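Ticket 8 -- Trestier upstairs unit, wash area
Opened by Halyna Zhuravel

Counter by the sink keeps filling up. Bottles get left out and the pink sprayer has no set spot. 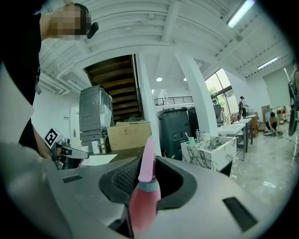
Checked the shelf bracket first. One screw missing, so bottles can't go back up yet. Fedir has the spare.
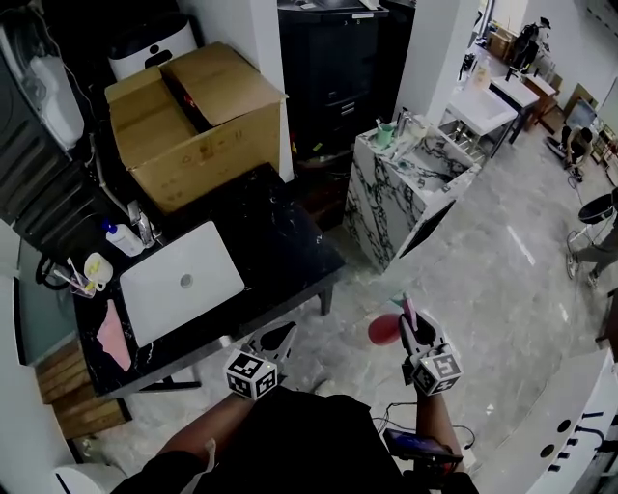 Black counter with laptop, mug and toothbrushes.

Laptop goes to the desk. Toothbrushes stay. Cardboard box is for recycling -- check inside before flattening.

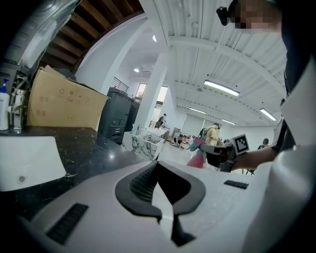

Bracket screw is 17 mm. Leave ticket open until the shelf is back up.

2 comments | 3 shares

Fedir Kovalchuk: Screw is in the top drawer.

Halyna Zhuravel: Thanks, will get it.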